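4.2 Pressure loss between service visits

The second part of the study looked at how much pressure the tires had lost by the time a car came back to the workshop. Owners were not told that the tires would be checked. The mechanic took the reading before the car was lifted, with the tires cold where possible, and wrote it on the job sheet together with the outside temperature and the odometer reading. Cars that had been driven a long way to reach the workshop were left to stand for an hour. Where this could not be done, the sheet was marked and the reading was kept out of the main analysis.

After these sheets were removed, 1,059 visits by 799 cars remained. They came from 11 workshops in and near Bronelness. The three largest, Donau, Balen and Başaran, used the same model of digital gauge throughout. The smaller workshops used whatever gauge they had, and these were checked against a reference gauge at the start and end of the season. One gauge read high by more than we could accept and was replaced in October. Readings taken with it were corrected by the difference found at the last check.

Pressure loss was worked out against the value set at the previous visit, after adjusting both values to the same temperature. We did not use the figure on the door sticker, as many owners had asked for a higher setting for towing or long trips. Spare tires were recorded but are not treated here.

Figure 3. Two robot arms mounted on a front rail, with patterned walls on both sides and at the back.

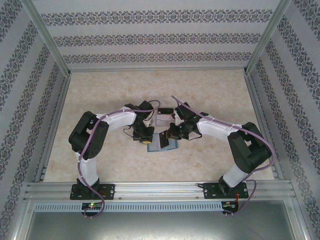 4.3 Differences between axles

Rear tires lost slightly more pressure than front tires on the same car. The difference was small in most cases and was not seen at all on cars with steel wheels. On cars with alloy wheels more than a few years old it was clearer, and it was usually one wheel that accounted for it. When these wheels were taken off, the mechanics most often noted corrosion at the bead seat. Worn valve stems came next. Punctures were less common than we had expected, though a slow puncture may well have been repaired elsewhere before the car returned.

The front tires tell a less simple story. Several owners said that they topped up the front pair at a gas station and left the rear pair alone, either because the hose did not reach or because the fronts looked flatter. A tire that has been topped up between visits shows less loss than it really had. We asked about this on the second version of the job sheet but not on the first, so the answers cover only part of the sample.

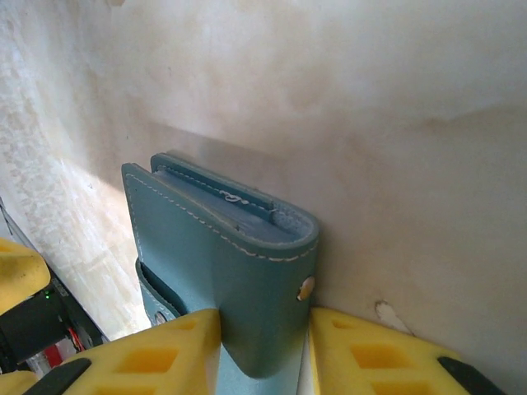
Leaving out the owners who reported topping up brings the two axles closer together but does not close the gap. The same is true when only the three larger workshops are counted. We therefore think that part of the difference is real, and that it has more to do with how rarely the rear wheels are looked at than with load. A rear wheel with a leaking bead can go through two winters before anyone breaks it down and cleans the rim.

4.4 Effect of the interval

As expected, cars that stayed away longer came back with softer tires. The relation was close to a straight line for the first months and then flattened. The likely reason is that a driver begins to notice a soft tire, or the dashboard warning comes on, and air is added. Cars with a direct warning system flattened earlier than cars without one. Indirect systems, which compare wheel speeds, made little difference – they respond poorly when all four tires lose pressure at the same rate, and some had been reset by the owner without the tires being filled.

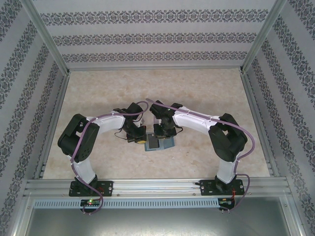

We also compared tires filled with nitrogen against tires filled with ordinary air. Only Balen offered nitrogen during the whole period, and the owners who paid for it tended to have newer cars and to come in more often. Once the interval and the age of the wheel were allowed for, the difference between the two groups was smaller than the reading error of the gauge. A larger sample from more than one workshop would be needed to say anything firmer.

A loss of 20 kPa was taken as the point at which the mechanic should look for a cause before refilling. In practice this was done unevenly. At Donau the wheel was dipped in the tank as a matter of routine, while other workshops sprayed the valve and the bead with soapy water and went no further if no bubbles showed. The leak causes reported in this section should be read with that in mind. Wheels checked in the tank are listed separately in the appendix.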